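Chore Automation Notebook, Bench 3
Friday, November 25, 2022
Entered by: Natalie Hollis
Present: Hollis, Catterall, Jitpraphai. Virág joined for the review in the afternoon.

Purpose of entry. To record the state of the power strip task at the close of the second month of work, and to set down what the group is prepared to say to Clomholm when they ask whether a machine can be trusted with small electrical chores in a home or at a packing station. The written question from Clomholm is short: can it turn the right thing off, and can it do so every time. The October summary did not answer it and this entry answers it only in part.

Background for colleagues who have not followed the task. The chore list agreed with Undodano has 7 items. Folding, wiping, sorting and lid closing are covered in the entries for Bench 1 and Bench 2. Bench 3 holds the items that involve switches, plugs and cords. The power strip was chosen as the first of these for the reason that most people do the job without looking closely. A person reaches down, finds the switch by feel, presses it, and knows from the click that it has gone over. Each of these steps has to be supplied to the machine in some other form.

Demonstrations. Collection with the hand-held gripper continued this week under Reece Catterall. The total on file for the strip task now stands at 800 demonstrations, of which 72 were set aside after review. The reasons for setting aside are entered on the review sheet and will not be repeated in full. The most common was a hesitant approach, in which the operator came in toward one switch and changed to another. Anong Jitpraphai has argued that these should be kept under a separate label, as a person in a real kitchen will also change his or her mind. The matter is open. Until it is settled the recordings are to be retained and not used for training.

Operators are reminded that the approach is to begin with the fingers well open and on either side of the strip, and that the strip is not to be touched until the approach is complete. Several of the early recordings show contact made with the housing on the way in. The policy learned this quickly and now does it as a matter of habit, with the result that the strip slides on the table before any switch has been pressed.
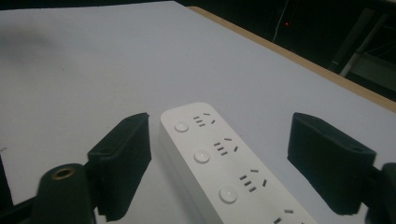 Sliding remains the largest single cause of failure in autonomous runs. The strip is light, the tabletop is smooth, and a push delivered slightly off center moves the whole body. Two remedies were discussed. The first is to fix the strip to the table, which Ms. Virág opposed on the ground that household strips are seldom fixed to anything and that the result would be of little use to Clomholm. The second is to teach the machine to hold the body with one pass and press with the next. This requires either a second arm or a different order of work. The group favors trying the second remedy with a single arm, pressing straight down, before any request is made for more equipment.

Choice of switch. The strip used for this task has a round push switch beside each group of outlets. The switches are alike in shape and color. From a low angle the nearest one appears a good deal larger than the others, and the Zillia model has shown a clear preference for whichever switch looks largest. When the instruction names the switch nearest the rounded end of the strip, the model frequently goes to the wrong one. Mr. Catterall turned the strip end for end between runs and the preference followed the view, so the fault does not lie with any particular switch. Additional demonstrations directed at the far switch are planned.

White on white. The strip and the tabletop are close in tone, and shadows on the table have been taken for the edge of the housing on more than one occasion. It was proposed that a dark mat be placed under the strip. I have declined this for the present. A floor behind a desk or a counter beside a stove will offer whatever color it offers, and the group should know how poorly the model performs before it begins to make matters easier. A mat may be used later as a comparison, provided that the runs are recorded separately.

Confirmation of the press. This is the point on which I would ask colleagues to be most careful in their wording. The model has no dependable means of knowing that a switch has gone over. It presses, withdraws and reports completion. A press that lands on the rim is reported in the same way as one that lands in the center. For folding a towel such an error is of small consequence. For a heater or an iron it is serious, and the group should make no statement to any outside party suggesting that the machine can be left to turn such things off. Ms. Jitpraphai is to look at whether a load wired to each outlet group could supply the answer during testing. She notes that this would tell us whether the press succeeded – it would not tell the machine, unless the same signal were made available to it in use.

Plugs. No work was done on inserting plugs. The outlet groups on this strip accept more than one kind of plug, with slots set at different angles, and matching a plug to the correct set of slots is a separate problem. It should not be folded into the switch task, whatever the wording of the Orbán proposal. Gavin Sutherland has asked for a date and I have told him that none can be given at present.

Position of the group. On the question of whether machines can do this chore yet, the view recorded today is that they can do it under supervision, with the strip in open view on a table, and that they cannot do it in the places where people keep power strips. Ms. Virág wished it noted that she considers the first half of that sentence generous. Mr. Catterall wished it noted that a year ago there was no version of the first half to write.

Actions.
Catterall: far-switch demonstrations, strip to be placed at varied angles. Check the fingers for wear before starting.
Jitpraphai: load test arrangement, with a sketch to be circulated before any wiring is done.
Virág: revise the scoring sheet so that a press on the rim and a press on the center are scored separately.
Hollis: reply to Clomholm. Draft to be read by all present before it is sent.

Nothing is to be plugged into the wall on Bench 3 until the load test arrangement has been approved.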